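Plotus stopped its kitchen arm for 14 days this October. Marlies Kaufmann runs the test group there and she talked fast, between two calls, so this is as near to word for word as I could type.

The fault first. During simulated runs the arm would reach for a spot over the counter, get there, then drift. Slowly. No alarm, no stop.

"The log said holding position," Kaufmann says. "It wasn't holding. It was sinking, and the software was happy with it."

How far? 55 millimeters in the worst run. Enough to put a gripper into stone.
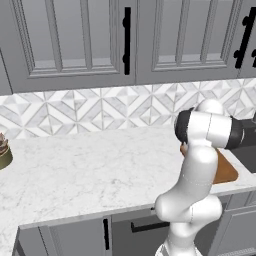

The drift came from the wrist, or rather from what the controller believed about the wrist. A payload value left over from an older tool, heavier than the new one, then a sign flipped in the patch meant to correct it. So the arm held up less weight then it was really carrying. Kaufmann's team had the black mount out over the marble, near the cutting board, when they went looking, becuase a long reach makes a bad payload number show up sooner. Close in to the base you'd hardly notice.

Karthik Bhuiyan spotted it. He was rerunning old jobs for a different reason, a timing thing, and compared the commanded height with the simulated one.

"He sent me a plot and no text," she says. "Just the plot. I cancelled lunch."

They went back over 130 runs. The same sag in every one since the patch. Had any of it reached the real arm at the Godmont site? Long pause.

"The patch was installed there. For three days. It ran at low speed with the guard closed, nobody hurt, nothing broken. I don't call that safe. I call it lucky."

What's changed: the payload gets checked at every tool swap now, and drift past 3 millimeters trips a stop. Lucian Coman wanted it tighter. Too many false stops, Kaufmann says, they're still arguing.

And the drift check itself, why wasn't there one before?

"There was. Someone turned it off for a demo." Who? She won't say. Her next call was ringing.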